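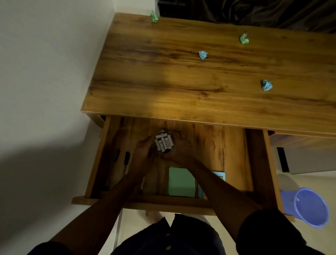

Starngate 3: task segmentation and labeling for first-person video

Desktop software from Clinthorpe
Current release: Starngate 3 (May 27, 2022)

Hi, and thanks for stopping by! I write Starngate, and I've been writing it for longer than I'd like to add up. It takes long recordings of people doing ordinary hand work (tidying a desk, filling a drawer, packing a box) and cuts them into short labeled steps that you can feed to a planner or a policy trainer. If you've ever done that by hand with a spreadsheet open on one screen and a video player on the other, you know why I started.

What it does

You drop in a recording, and Starngate looks for the moments when the hands start or stop holding something. Those become your cut points. Each piece gets a draft label made of a verb, an object and a place, so you'll see things like "hold jar, drawer" or "pick up paper ball, desktop." You go through the drafts, fix the ones that are off, and export. That's the whole loop, and I've worked hard to keep it that short.

The drafts are drafts. Clear glass is still the hardest thing for it. A glass jar full of batteries usually gets found by the batteries, and then the box it draws is a little too tight and misses the rim, right where the fingers tend to be. Version 3 is a lot better at this than version 2 was, but please do look at your jars! Crumpled paper is pretty easy as long as the color stands out from the wood.

Drawers and other things with an inside

This is the part I'm proudest of. Older versions treated an open drawer as one more flat surface, so a pen in the drawer and a pen on the desk came out with the same place label, and your planner would happily go looking on the wrong one. Starngate now keeps containers as their own places. Open the drawer and it gets a node in the scene graph, and whatever's inside hangs off that node. Close it and the contents stay on the list, marked as hidden, until it's opened again.

Partly covered things work the same way. If a blue booklet is tucked under a green notepad, you get two objects and an "under" link between them. You can switch those links off in the export if your planner doesn't use them (the Suller one doesn't, the last time I checked).

Hands

Left and right are tracked separately. When both are on one object you get a single two-handed step, where version 2 gave you a pair of overlapping ones that you had to merge yourself. I got more mail about that than about everything else put together, so there you go, it's fixed. Long sleeves, short sleeves and bare forearms are all fine. Gloves are okay if they aren't the same color as the table.

What you get in the box

The desktop app for Windows and Linux
The command line tool, for running a whole folder overnight
A starter list of 238 object names, which you can edit or throw out
37 verbs, same deal
Export to JSON, CSV and the Choi plan format
A sample project, already labeled, so you have something to poke at on day one

What you need

A graphics card from the last few years will make you much happier, but it does run without one (slowly, go get lunch). Footage should be in color. Head-level views looking down at the work are what I tune for, and fixed overhead cameras do well too. Side views from across the room will load, but the hand detection gets shaky and I don't promise much there.

Your video stays on your own machine. There's no upload step and no account.

Known problems in this release

Strong wood grain can be picked up as a pen or a cable when the light comes in low. Turning "thin objects" down one notch clears most of it.
Two paper balls of the same color can swap IDs if a hand passes over both.
Undo stops after 100 steps. I'll raise that in the June update.
The Choi export drops hidden objects. Use JSON if you need them.

Licenses

One license covers one person on up to 3 computers. Labs can ask for a shared license, and students should write to me from a school address before paying for anything. Upgrades from version 2 are free, and your old projects will open, though you'll want to rerun the place labels on anything with drawers in it.

Questions, bug reports and odd footage that breaks things are all welcome through the support form on the Clinthorpe site. Please attach the log file!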